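Learning to keep quiet in a second language

Jul 3, 2020

When I moved here I believed that my problem would be speaking. I had studied English for 11 years, I had my notebooks with irregular verbs, and on the plane I was repeating sentences for the taxi driver. The taxi driver did not want to talk. So my first lesson was about silence, and I am still learning it.

In my first language, two people in an elevator say good morning and then they look at the floor. It is polite. In my first job here, at a small company called Gotell, the elevator was the most difficult room in the building. We were on the fourth floor and people could ask me three questions before we arrived. How was my weekend, did I see the game, is it hot enough for me. The last one I answered with the real temperature. I had checked it in the morning.

After some months I made myself a list of answers. I wrote them on the back of a Kikero calendar page, the January one, and I kept it in my desk. "Not too bad, and yours?" was the first. I had 17 of them by the end, and I used maybe four. The rest sounded like a person from a movie.
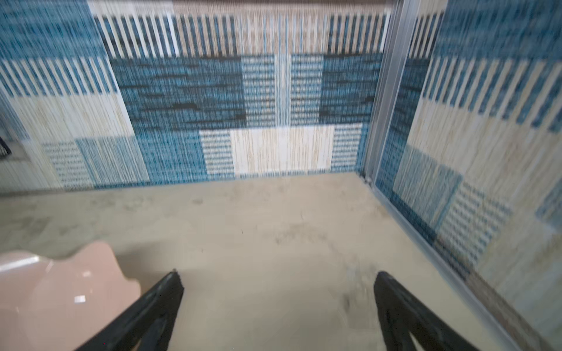 My husband had the same kind of list, one reader wrote to me after my last post, only his was for the telephone, and he read from it so fast that people thought he was a recorded message. She says he still keeps it in the drawer and takes it out when he has to call the bank.

I understand him very well. The telephone is worse than the elevator, for you cannot see if the other person is waiting for you or thinking. In my language a pause of a few seconds means that you take the question seriously. In English, people become nervous and fill the pause for me. They offer me words, like when you hold a door for somebody who is still far away and now he has to run. I said yes to many things this way. Once I said yes to a longer contract with Levov, for internet that I did not even like, and I paid it until the end.

What helped me was a class in the evenings at the Khumalo library. I expected grammar. The teacher gave us a kitchen timer and told us to speak in pairs, and the one who listened was not allowed to help. No finishing the sentence, no "do you mean". You only look at the person and wait. It was terrible! The first evening I looked for the word "drawer" so long that I started to describe it with my hands, and my partner sat there with a red face, because he knew the word and could not give it to me. But I found it, and I have never lost it again.
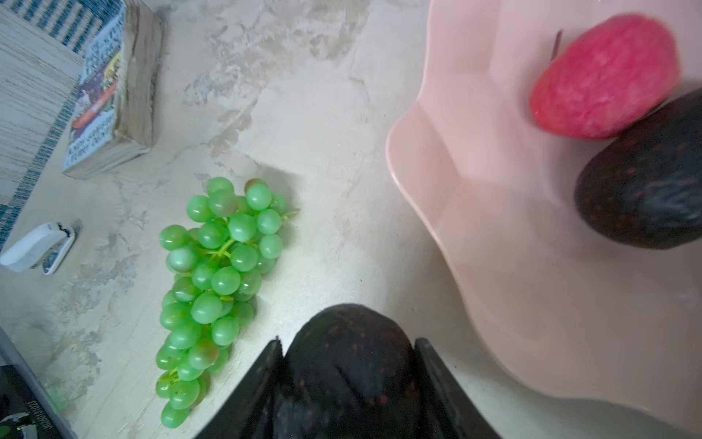 I try to do the same now outside the class. When I need time, I say "let me think" and then I really think. It is a small sentence, and people wait quite long after it — longer than I need, most of the time. I wish I had put it first on my calendar page.

There is also the opposite side, that I have learned to ask. At the beginning I found it a little false to say "how are you" and continue walking. Now I do it, and on the phone my mother complains that I ask her how she is and do not wait for the answer. She is right. With her I have to slow down again, and sometimes in my own language I am the one who cannot stand the pause.

Next month the class starts again and I have put my name down. They want us to try it with jokes this time. I know one joke in English, and it depends on a word that I cannot pronounce, so I am practicing it in the car.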